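Why does the space station look so bright some evenings and other evenings I cannot find it?

Despina Moldovan
I live near Nakville and I have seen the station three evenings in April. One time it was brighter than any star, and the next time very weak, although the sky was clear. Is my eyesight the problem?

Grigoris Chrysikopoulos
Your eyes are fine. It depends on how high it passes. When it goes almost over your head, it is much nearer to you. When it stays low, it can be up to 3,000 kilometers away, and you look through more air. Also the angle of the sunlight on the panels changes. Check the highest point of the pass before you go out. Under 14 degrees I do not try.

Stirnis
It can also go into the shadow of the Earth in the middle of the pass, and then it fades in a few seconds. I use Flumlow for the times but any app is good.

Wiegand
same for me, clouds always
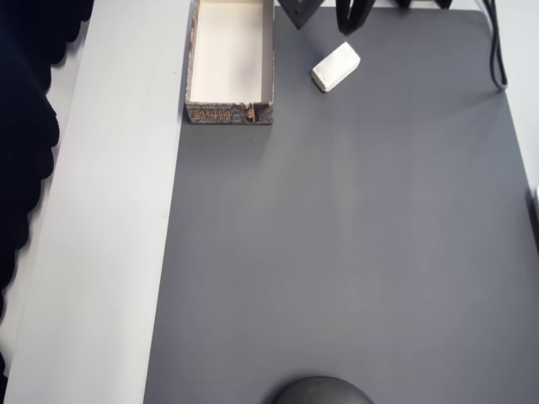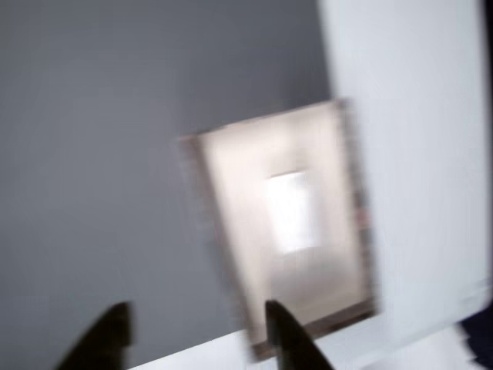
Gray mat with open cardboard box (first), gray wall and white panel (second)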